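Revised 25th March. Replaces the July sheet.

## 4. Setting up the Naston countertop water filter

Read this section through before you open the cartridge bag. Once the bag is open, the cartridge should be fitted the same day.

### 4.1 Choosing a place

The filter needs a level surface within reach of the cold tap. Keep it out of direct sunlight and away from the stove. The supply hose is 30 inches long and must not be stretched or joined to a second hose.

**Caution:** Do not connect the filter to a hot water line. Hot water damages the cartridge and the seals.

### 4.2 Fitting the cartridge

1. Unscrew the housing lid counterclockwise.
2. Check that the black O-ring is seated in its groove. If it has come out, press it back with a fingertip.
3. Take the Daltora cartridge from its bag and remove both end caps.
4. Lower the cartridge into the housing, arrow pointing up, and push until it stops.
5. Screw the lid on by hand. Do not use a wrench.

**Note:** Earlier housings, marked Nambiar on the base, take the short cartridge. The two sizes are not interchangeable.

### 4.3 Connecting to the tap

1. Unscrew the aerator from the tap and put it somewhere safe.
2. Screw the diverter valve onto the tap. Use the adapter ring if the threads do not match.
3. Push the supply hose onto the valve until the collar clicks.
4. Open the cold tap slowly and look for drips at the valve and the lid. If you see any, close the tap and reseat the part.

### 4.4 First flush

Run cold water through the filter for 4 minutes and discard it. Gray or cloudy water is normal at this stage and comes from loose carbon dust. Let the filter stand for 3 minutes, then flush again until the water runs clear.

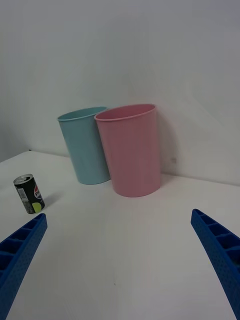
Taste is the simplest check after the second flush. Fill one cup straight from the tap and another from the filter, and compare them. Use cups of different colors, such as a blue one and a pink one, so the samples don't get mixed up. If the filtered water still tastes of carbon, repeat the flush.

### 4.5 Cartridge life

Replace the cartridge after 1,000 gallons, or sooner if the flow drops to a trickle. Order replacements from the Jandbridge parts counter, attention Pongsak Nakpan, and quote the number on the lid.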